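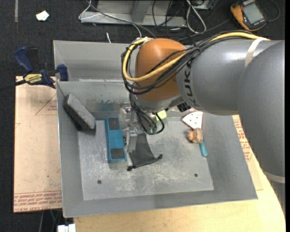 A reader at Cleltside wrote to ask whether the rules for bin picking cells apply to a cell that is only ever used for trials. They do. The Padance code of practice makes no distinction between trial and production work, and the answers given on this page hold for both.

## Cell rules: frequently asked questions

*Revised August 2020*

**Who may enter the cell while the arm is powered?**
Entry is restricted to persons holding a current Sulemana card. Visitors remain outside the marked line at all times.

**How should the bin be secured?**
The bin must be held to the table by clamps or by fixed brackets. Clamps are to be checked by hand at the start of each shift and after any contact between the arm and the bin wall.

**May cables be routed along the outside of the arm?**
Yes, provided that they are strapped and that the slack has been tested through the full range of the programme at reduced speed. Loops that could catch on the bin rim must be shortened.

**Are mixed objects allowed in one bin?**
Mixed objects are allowed. Glass, blades and sealed containers are not. Items with cords or straps should be listed separately on the Drekero sheet, with the gripper setting used for each.

**What must be done after a collision?**
1. Stop the arm and leave it where it is.
2. Record the event under form 1264.
3. Inspect the gripper, hoses and fittings before restarting.

Two signatures are required on the form. A restart with one signature is treated as a breach.

**Does the code cover the floor behind the table?**
It does. Walkways must be clear. Instruments and leads may be kept on the floor inside the marked line only.

**Where should exemptions be sent?**
Requests are made on form 1657 and are considered each January. Work may not proceed under a pending request.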